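Tuhiwai Project
Pre-Release Inspection Checklist for Patches, Save Data and Contributed Assets
Revision 6, with inspector's comments from the November build

Scope

This checklist applies to every build of Tuhiwai that leaves the development folder, including builds passed privately to testers. It is completed by an inspector who did not assemble the build. The inspector records Pass, Fail or Not Applicable against each item and adds a comment wherever the result is anything other than a plain Pass. A build with an open Fail in Section 1, 2 or 3 may not be uploaded to Nedov.

Inspector: Shirley Cormier
Build assembled by: Angus Pirihi
Second reader: Anqi Shi

Section 1. Source files and backups

1.1 A clean copy of the base file is held in a read-only folder and its checksum matches the one in the project notes.
Pass.

1.2 The working copy was backed up before the final round of map insertions.
Pass. Two backups were found, one from before the insertions and one from the same evening. The second carries the same file name as the working copy. Backups must carry the build number in the name. Angus has renamed it.

1.3 No base file, in whole or in part, is included in the release archive. The archive contains the patch and its documents only.
Pass. The archive was unpacked to an empty folder and every file was opened.

1.4 Temporary files left by Jisix have been removed from the archive.
Fail, corrected. The archive contained a map cache and a list of recently opened projects, which showed a contributor's full user folder path. This is a privacy matter and is to be treated as one. The archive was rebuilt and inspected again from item 1.3.

1.5 The tool versions used for the build are written in the build log.
Pass with comment. The Prever version is listed. The Jisix version is given as "latest." Please write the number.

Section 2. Patch integrity

2.1 The patch applies to the clean base file with no warning.
Pass. Tested with Prever on two machines.

2.2 The patch refuses a base file with the wrong checksum.
Pass. The message shown to the player is correct but unhelpful. It reads "source mismatch" and stops there. The player document should explain what this means and what to do next.

2.3 The patched file matches the checksum published in the player document.
Fail, corrected. The document still gave the checksum from the previous build. This is the second release in a row with this fault. From now on the checksum is to be pasted in after the archive is sealed, and the second reader will check it against the file itself.

2.4 Inserted data does not overlap existing data.
Pass with comment. The insertion table was compared with the free space map. One block of trainer dialogue ends directly against the start of the overworld palette table. There is no overlap at present, but any edit that lengthens the dialogue will write into the palettes. The block should be moved before further text work is done.

2.5 All repointed tables have had every reference updated, including those used only by link features and by the demo sequence.
Pass.

Section 3. Save data safety

This section protects players who have put many hours into a file. It is not to be shortened under time pressure.

3.1 A save from the previous public build loads in the new build.
Pass. Saves were loaded at the opening town, at the harbor and after the final battle.

3.2 A save made in the new build can be closed, reopened and saved again with no change to party, bag or storage.
Pass. The file was saved and reloaded 40 times with storage full.

3.3 No event flag has been reused for a new purpose.
Fail, corrected. The flag for the lighthouse gate had been used earlier in development for a hidden item on the cliff path. A player who had already collected the item would find the gate open on arrival and could walk past the story event. The gate now has its own flag. The flag register has been brought up to date, and contributors are reminded that the register is to be edited at the time the flag is taken – not at the end of the month.

3.4 Players standing on a map that has been redrawn are not trapped when they load.
Pass with comment. The market square has been redrawn. A save made beside the old fountain places the player inside the new stall, but the exit script moves them to the road on the first step. This is acceptable. It should be mentioned in the player document so that it does not alarm anyone.

3.5 The player document instructs players to copy their save file before applying the new patch, and this instruction appears before the patching steps.
Pass. The instruction has been moved from the last page to the first.

Section 4. Display safety

4.1 No full-screen flash repeats quickly enough to cause discomfort.
Fail, corrected. The storm sequence on the northern route alternated white and dark at full brightness while the thunder sound was playing. It has been replaced with a slow fade. Battle animations were viewed in full, and two were toned down.

4.2 A setting is available to turn battle animations off, and it is respected by scripted battles.
Pass.

4.3 Text is readable against its background in all window styles.
Pass with comment. Window style 19 uses light gray text on a cream background. It is readable on a bright screen and poor on a dim one. A darker shade is requested for the next build, and the change does not hold up this one.

4.4 Sprites show the correct palette in battle, in the menu and in the overworld.
Pass with comment. The harbor master's sprite borrows the palette of whichever character loaded before her. On two visits her coat appeared green. Anqi has the correction in hand.

Section 5. Contributed assets

5.1 Each contributed sprite, tile, script and piece of music has a named contributor and a record of permission.
Pass with comment. One set of cave tiles had been credited to a user name that no longer exists on the forum. Permission was found in an older thread, and a copy of the wording is now kept in the permissions folder. Links alone are not enough, as threads are removed.

5.2 Credits in the game, in the player document and on the Nedov page agree with each other.
Fail, corrected. The name of one music contributor was spelled two ways.

5.3 Assets withdrawn by their contributors have been removed from the build and from the shared folder.
Pass. The withdrawn tree tiles no longer appear on any map. They remained in the tileset, unused, and have now been deleted from it.

5.4 Scripts received from outside the team have been read in full before being compiled.
Pass. The inspector wishes to record that the reading was done carefully and that the notes left in the margin were useful.

Section 6. Release page

6.1 The page states which base file is required, by checksum, and does not link to any source for it.
Pass.

6.2 Known faults are listed in plain words.
Pass with comment. "Issue with daycare" has been rewritten to say that an egg collected with a full party is sent to storage with no message shown.

6.3 The previous build remains available for players who need to go back.
Pass. It is to stay available until the next revision of this checklist is completed.

Result of inspection

The build is approved for release with the corrections listed above. Items 2.4, 4.3 and 4.4 are carried forward and will be looked at first in the next inspection. Requests for changes to the checklist may be left under this page.
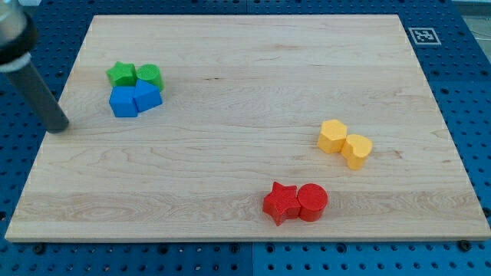 Rhys McKinnon
Could 3.3 be split in two? Checking that a flag has not been reused and checking that the register is current are separate jobs, and I have seen builds where the first was fine and the register was months behind. Whoever inspects next will have an easier time if both get their own line.

Shirley Cormier
Agreed. It will be 3.3 and 3.4 in the next revision and the later items will move down.

Rochelle Prendergast
I was one of the people standing next to the fountain, so thank you for the note in the player document. The exit script worked for me on the first step. My follower stayed inside the stall until I left the map, though. Does that need a separate report?

Angus Pirihi
Yes please, with the save attached if you still have it. Followers were not tested under that item and they should have been.

Rhys McKinnon
Also, for 2.2, the player document now says to "obtain the correct file" but gives no hint on how to check the one you already have. A short line on reading a checksum in Prever would save a lot of posts.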